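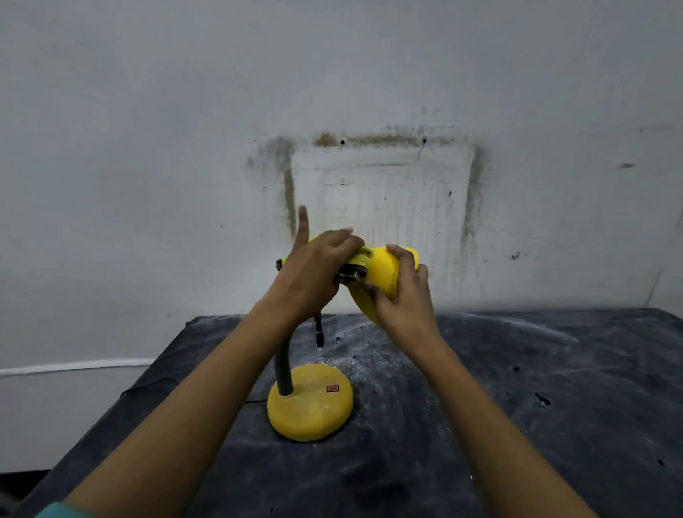

Fitell Screen Notes is a small collection of written records on how easy or hard it is to read a phone screen in everyday places, and we are very glad you found your way to it. It grew out of a plain complaint that phone makers quote brightness figures measured in a dark lab, while the rest of us read our messages on a bus or on the porch at noon. Lighting matters more than you might expect, and even at home it changes by the minute, as anyone knows who has taken hold of a desk lamp by its shade and wondered which way to point it. So we asked people to write down what they saw, where they were sitting, and what the light was doing.

What is in it

The collection holds 2442 notes covering 113 phone models. Most of the phones are ordinary mid-priced ones, with a handful of older models that people still carry and are fond of (we have a soft spot for those ourselves). Each note is one row in a plain CSV file called notes.csv. A second file, phones.csv, lists the models with screen size, panel type and the year they went on sale.

Columns in notes.csv

note_id – a number, never reused
phone_id – matches the same column in phones.csv
place – kitchen, bus, desk, street and so on, 47 values in all
light – the writer's own words, lightly tidied
brightness – the slider setting as a percentage, blank if automatic
score – ease of reading from 1 to 10
comment – free text, often the best part

How it was gathered

The notes came in from readers in Veldale and Plostdale over one long season, starting in October, on a short web form. Writers were asked to leave the phone as they normally keep it, fingerprints, screen protector and all. We did not hand out light meters. We thought about it for quite a while, but it would have scared people off, and we liked the idea of notes that sounded like the people writing them. If you need real lux readings, this is sadly the wrong collection for you.

Cleaning

Duplicate notes were merged when the phone, place and comment all matched. Spelling in the comment column was left alone, apart from model names, which we corrected so that searches would work. Names and street addresses were taken out by hand. If you come across one we missed, please do write to us and we will fix it quickly.

Known weak spots

Scores are personal, and one writer's 6 is another writer's 9. Winter evenings are covered much better than summer afternoons. Folding phones are barely there. Automatic brightness behaves differently after system updates, and we did not record the software version, a thing we now regret!

Using it

You are welcome to use the notes for study, teaching or plain curiosity, as long as you mention Fitell somewhere. The loading script, kodikara.py, needs only a standard Python install and joins the two files for you. Run it from the folder where you unpacked everything – it gets confused otherwise.

Last updated 18 June 2025. The phone list was checked again at that time and two wrong panel types were corrected.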